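Dong-geon Yoo keeps a kettle on the windowsill of his lab in Dilledport, and he filled it twice before we got around to robots. He had things to say first about the ferry timetable and about the soup place downstairs. When we did start, a little after 9 in the morning, he pulled over a second stool and told me I could ask anything as long as I didn't mind slow answers.

His group is building up a collection of demonstrations for a learning system they call Vudska. A person guides an arm through some small household job, the arm's cameras and joints are recorded, and then the person does it again, and again after that. By March they had 1,550 recordings they were willing to keep.

"People hear that and think it's a big number," Yoo told me. "Then they meet somebody from a company and hear a bigger one, and they feel sorry for us. But I have watched every one of ours from beginning to end, some of them with my lunch, and I could tell you who was driving in most of them just from how they slow down."
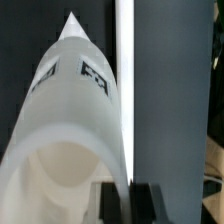

Yoo likes to talk about the wrist camera more than any other part of the setup, and he can go on about it happily for quite a while. The view overhead is for people, he says, and the view from the wrist is for the learner, so he trains new operators to spend their first afternoon looking only at what the wrist sees. It's a strange, crowded way to look at the world. The frosted white tube with its little cone tip fills up half of everything, and the square black-and-white markers on its curved side lean away from you, one of them so slanted it has gone narrow. "You and I know it is a square," he said. "We have known squares since we were babies! The camera has to work for it." He also wants his operators to notice light, and he pointed out how brightly the white strip beside the tube comes through next to all that dark gray.

The daily rhythm is gentler than I expected. An operator does 100 demonstrations at most, with tea in between, and then somebody else takes the chair. Yoo set that limit himself after reading through a long evening of his own recordings and finding that he'd grown hasty toward the end.

His colleague Dong-geon Tak (yes, they share a given name, and yes, the mail goes astray) came in halfway through our talk and disagreed with him about mistakes. Tak would like to keep more of them. He came from Fasteo, where he sorted recordings for 4 years, and he thinks a fumble followed by a patient recovery is worth plenty.

"If you only show it good days, what is it going to do on a bad one?" Tak asked.

Yoo laughed and said they'd been having this argument since the week they met. For now they've agreed to set aside 200 of the clumsier recordings, train once with them and once without, and see which version they'd sooner have in the kitchen. Tak has already written up the labels. Yoo is still going through the list, taking some out, and Tak, when he thinks he isn't being watched, puts them back in.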